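In praise of the town toy library

3 Jan 2023

If you live within reach of Gallton and you have a child under ten, I want you to go and join the toy library. I'd like you to go even if you don't have a child, but I'll come to that.

For anyone who hasn't come across one, it works just like the library with books in it. You pay a small sum for the year, you choose up to five things, you take them home, and a few weeks later you bring them back and choose again. Ours lives in the old reading room on Flirklow Road and has roughly 400 toys on its shelves. There are marble runs, dressing-up clothes, puppets, a wooden farm with a gate that still shuts, and a drum that my sister has asked me never to borrow again.

I grew up in a house where toys came twice a year and had to last. My own two have grown up in a house where toys came from everywhere, all the time – grandparents, party bags, the front of magazines – and by last September we couldn't open the cupboard under the stairs without something rolling out. They weren't playing more than I did. If anything they were playing less, and tidying up a great deal more (or I was).

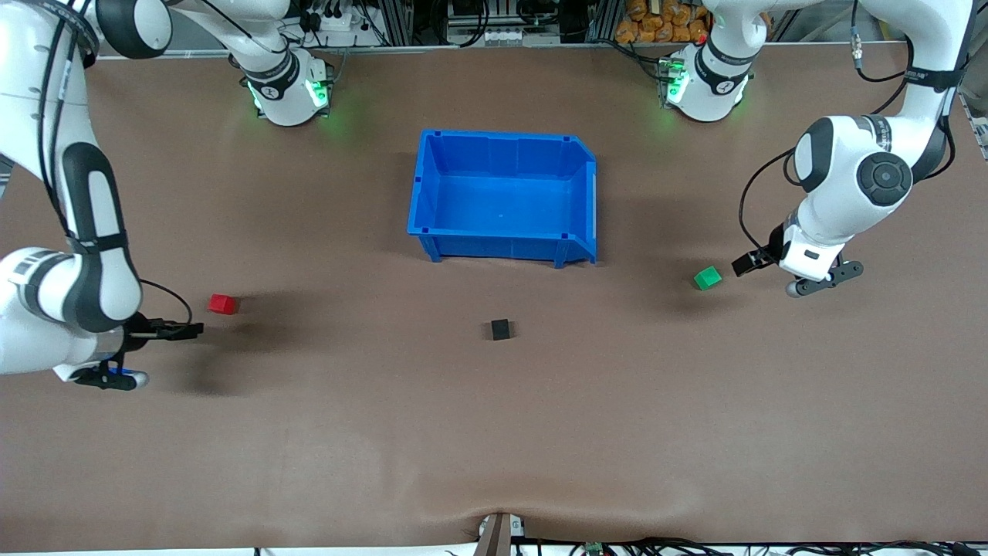

What borrowing did was slow the whole thing down. With only a handful of new things in the house, each one gets a proper go. My son spent most of a wet half-term building one marble run over and over, each version a bit taller and a bit madder than the last. My daughter, who is four, has learnt to say goodbye to things, and I think that's a marvellous skill to have at four! She picked a puppet crocodile in the autumn, loved him to bits, and then handed him over the desk with a kiss so that the next child could have him.

People ask me about missing pieces. Yes, pieces go missing. Velimir Kovačević, who was on the desk the first time I went, told me they'd rather have a puzzle with a hole in it than a puzzle no child dares open, and I've thought about that a lot. So much of what we buy for children is really bought to be kept nice.

I promised to say why you should go if you haven't any children at all. Go because they need money for the heating, and a grown-up can join too. There's a good shelf of board games, and on a dark evening with friends round, a game you've never played and needn't own is a lovely thing to have on the kitchen table.

The council gives the room for nothing until September, and after that it has to be argued for all over again. I'll be writing to my councillor this week. If you've ever borrowed so much as a skipping rope from Flirklow Road, please write to yours.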